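Review: The Korkport Insertion Kit as a Benchmark for Learned Assembly
Reviewed for the Wirnville Automation Laboratory equipment register by Nerys Vaughan

The Korkport Insertion Kit is sold by Mestix to research groups working on contact-rich manipulation. It comprises one cavity block, a set of matching pieces, a printed protocol and access to a reference collection of demonstrations. The laboratory acquired a kit in April to determine whether it could replace the peg-and-hole fixtures machined in-house, and whether the results reported with it could be reproduced on our own equipment.

The method under test was the residual policy described in the kit's protocol, which the authors call the Szilágyi procedure. A base policy is first trained by imitation on recorded demonstrations. A second, smaller network then learns corrections to the final approach, where errors of a few millimetres decide whether a piece seats or jams. The reference collection lists 4,000 demonstrations. After removing episodes with missing frames or mismatched labels, we were left with 3,745, and all training reported in this review used that reduced set.

Evaluation was carried out in a grey enclosure with a fixed camera. The choice of colour proved sensible. The saturated blue of the block separates cleanly from the grey surroundings, and the segmentation stage required no tuning. The dark grey arch piece was more troublesome, as its outline was occasionally lost against the darker interior of the cavities.

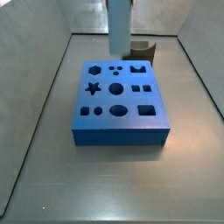 Figure 1. Cavity block in the test enclosure, with the arch piece standing behind it and the arm overhead.

Cavity geometry is the kit's principal strength. Round, square, oval, hexagonal and star-shaped openings share one surface with a notched cavity for the arch, so a single fixture exercises several kinds of rotational symmetry. A policy that has learned only position will do well on the large circle and fail on the star. Our earlier fixtures could not expose that difference without a change of hardware between trials.

We ran 1,056 insertion attempts in total. With the base policy alone, failures were concentrated in the star and the arch, where the piece commonly arrived over the correct cavity at the wrong angle. The residual stage corrected most of these cases. It offered no measurable benefit on the circular cavities, a finding consistent with the account given in the protocol. A further 200 attempts with the block rotated between trials showed a decline for both policies, and the residual stage recovered only part of the loss.

The documentation is adequate but uneven. Scoring rules for a partly seated piece are ambiguous, and two of our operators initially scored the same episodes differently. The licence for the demonstrations is clear and permits redistribution of trained models. Replacement pieces must be ordered as a full set – an unwelcome expense for a laboratory that has lost one square.

The kit is recommended for groups comparing imitation and residual methods under a common protocol. It is not recommended as the sole measure of insertion precision, given that its tolerances are generous by industrial standards. The unit remains available for loan to other programmes, and booking requests should be directed to the equipment desk.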